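November, evening

Rain again. I was up before it got light and walked down to the Pearce Street bakery for bread, then came back and worked on the translation until lunch. It is the manual for the Cilamus hearing aid, 225 pages of it, and I am stuck on the chapter about batteries. The Finnish has one word where English wants three. I wrote to Kalevi Ahonen to ask what he would do and he answered within the hour, which is not like him. He says to pick one and stay with it. I picked "cell" and then spent a long time going back and changing it everywhere.

Lunch was soup from the freezer. It was labeled lentil and it was pea.

After that I did the household things I had been putting off. Paid the water bill. Called Flarnum about the heating and got put through to two different people, neither of whom had my account in front of them. The second one said the fuel price is fixed until spring and that a letter is coming. I wrote down the time of the call. Then laundry, mostly towels and the gray things.

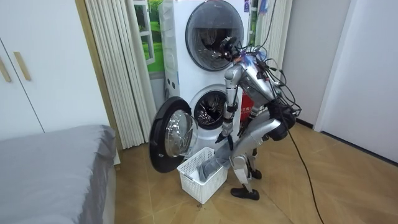 Laundry, afternoon. White basket on the floor in front of the stack.

While I was on hold I made a list of what I spent this month. Groceries were higher than October. I bought the good coffee twice and I had forgotten the shoe repair. I would like to have 3000 put away before the trip in spring and I am not there yet. If the Cilamus people pay on time it should work out. They were late with the last one.

My sister called at five. She has decided against the apartment on the hill because of the stairs. We talked it over for a long time and I think she is right, though she will miss the view. She asked if I still had Mother's sewing box and I said yes, it is in the hall closet. She wants it for the buttons. I said I would bring it when I come. She is reading Barnano, the one about the lighthouse keepers, and says it gets slow after the first half.
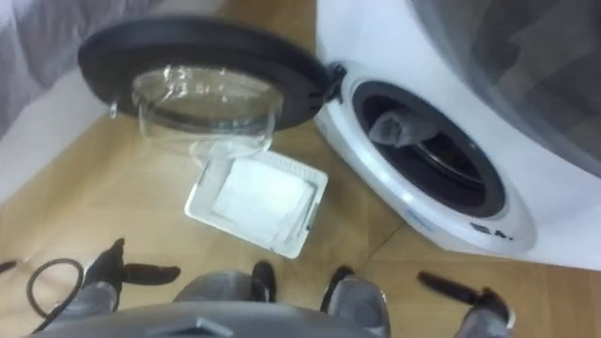

Washer door open, gray cloth in the drum.

Supper was eggs and the new bread. I read for a while and then went back to the manual, which I had told myself I would not do. I got through the section on cleaning the ear molds and part of the one on storage. There is a sentence about humidity that contradicts the table on the next page. I marked it for the client.

Knee was stiff on the stairs tonight, better than last week. Need stamps and light bulbs. Write back to Kalevi and ask about his garden.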